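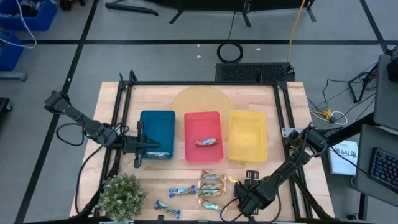 Riltura in-house notes
Weekly walk-round: two-arm sorting table
Checked by: Alina Sârbu
Date: March 25, 2025

Right, same sheet as ever, with my comments under each line. Birthe asked me to write a bit more than "fine" this time, so she's only got herself to blame for the length.

1. E-stop, both sides of the cell
Pass. Pressed each one with the arms idle and again at crawl speed. Both arms dropped out together. The reset on the left button is a bit stiff and you have to give it a proper twist, but it does come back.

2. Frame bolts and corner brackets
Pass, after tightening. I went over all of them with the long hex key and two on the back rail took about a quarter turn (I've drawn a paint line across those so we can see if they creep). If you move the table even slightly, please go round them again! Nipon, I mean you.

3. Arm mounts
Pass. Grabbed each arm at the shoulder with the power off and tried to rock it. No play on the left. On the right I thought I felt something, then realised the whole table was shifting on the floor, so I've put the feet down harder.

4. Gripper fingers
Pass with comment. Opened and closed each gripper by hand from the jog screen and looked for cracks near the notches. They meet as they should. Bar wrappers leave a sort of greasy film on the fingers, and once that builds up the pick gets vague, particularly on anything lying over something else. I wipe them with the blue cloths and a drop of the alcohol, and I'd like that done every morning by whoever runs first, before homing.

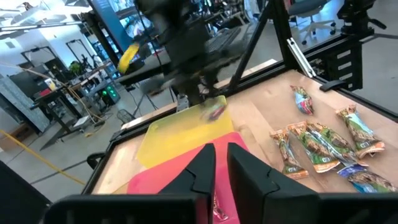

Same goes for the wrist camera lenses, while you've got the cloth out (clean side of it, please). Shinji got a whole afternoon of milky pictures in December and we all blamed the lighting for ages.

5. Homing and repeat position
Pass. Homed both arms and ran the touch point routine. Left was spot on. Right was out by 2 mm the first time and fine after a second homing, so I ran it again later in the day to be sure and it held. Kanako, could you have a look at the log when you get a minute? I'd rather know what it was doing.

6. Cables
Needs work. I'm not happy with how much is running across the floor. Nothing is pinched and I found no worn sleeves, but the runs on the right want tying back so an arm at full reach can't snag one. I've ordered more clips from Radow and will do it myself when they turn up. Until then, step round the back of the table, don't step over.

7. Work surface and targets
Pass. The bins and the mats have to sit in the same order, blue, red, yellow from the left as the head camera sees it, or the sorting program goes to the wrong place with great confidence. Check this every time you swap from one to the other. Loose bits of wrapper get picked up and thrown away before a run, they confuse the picker no end.

8. Speed limit with the guard off
Pass. Read it off the controller and it was where we left it. Please don't change it "just for one go".
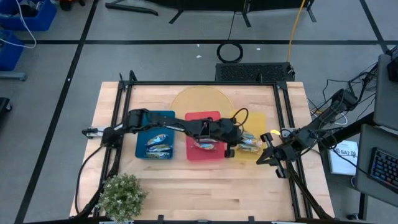

Page 2 of 2

9. Arms working close together
Pass with comment. I ran the shared zone test, where both arms want the middle and right of the table at once. The right one waited each time. It waits a bit nearer than I'd like, so I've asked Birthe whether we can widen the gap in the settings. I didn't touch it myself.

10. Joint temperatures
Pass. Hottest joint after the long run was 74 on the display, left elbow as usual. Shut down and let it rest if you see it climbing past that.

11. Spares drawer
Finger pads fine, fuses fine, no small hex keys at all. Whoever borrowed them for the Nemovville job, can they come back?

Still open: cable clips (me), right arm homing log (Kanako), waiting gap (Birthe). Cell is OK to run in the meantime.

A.S.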